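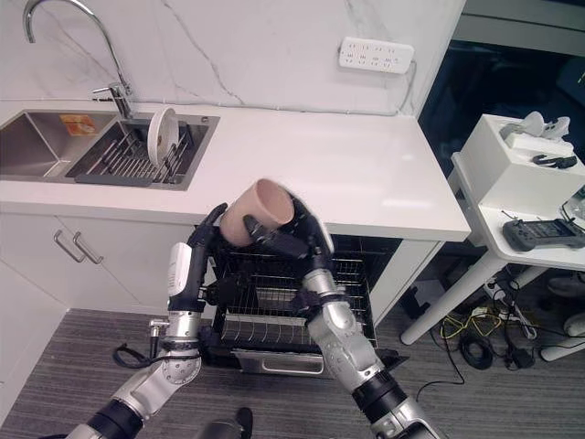

Home | Kitchen | Cleaning | Ask the community | Log in

Roll-up rack over the sink, or keep the wire one?

Posted by Catriona Yule, 12/21/23

I keep reading that a roll-up rack over the sink is the answer to everything. I have my doubts. We have a double sink in a white counter, and a black wire rack that does the job but takes up space wherever it stands. The shops tell me the roll-up kind "frees your counter." Fine, but where do the plates go? And does a cup dry at all lying on metal rods, or does it just sit there holding a spoonful of water?

The dishwasher doesn't settle it. We have a few tall straight cups that I don't trust in there, so they get done by hand.

3 replies

Rungnapa Meesuk

I had the same doubts and bought one anyway, a Plesia, after my sister went on about hers. Plates: forget it. They lean for a minute and then slide. I kept my wire rack for those and it lives on the floor of the utility room half the week, so tell me how much space I saved.

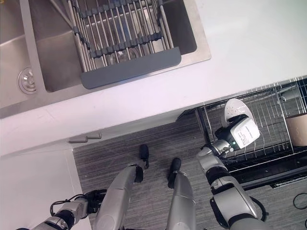
Roll-up rack across one basin, wire rack down on the floor

What it is good for is rinsing things. Beans, berries, a bunch of herbs. You rinse in one basin and drain over the other. I wouldn't pay extra for that, but I do use it every day.

Check the width of your basin before ordering. Mine needed 43 cm and the first one they sent was short, so it dropped into the sink when I put a pot on it.

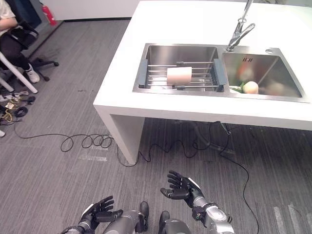 The end pieces matter more than the rods, in my opinion. If they don't sit flat on the rim the whole thing creeps forward.

Heidrun Kofler

Just get a dish towel.

Onni Tikkanen

About the cups, as that part got skipped. A straight-sided cup laid on its side is the worst way to dry it. Water stays along the low side, and on round rods it can roll as well.
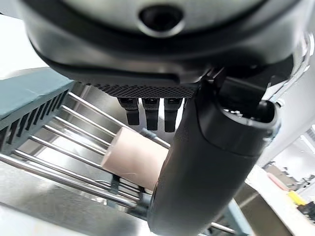

Stand it upside down across two or three rods, so air gets in from underneath. I tried both ways in September with the same cup, and the one on its side still had a puddle in the morning. One cup, one kitchen - make of that what you like.

I'm not sold on "rust-proof" either. Mine got brown specks where the rods meet the plastic. They scrubbed off, then came back.

Helpful? Yes (43) No (3) | Share | 1227 views

Contact | © Skiltside Community Help | Back to top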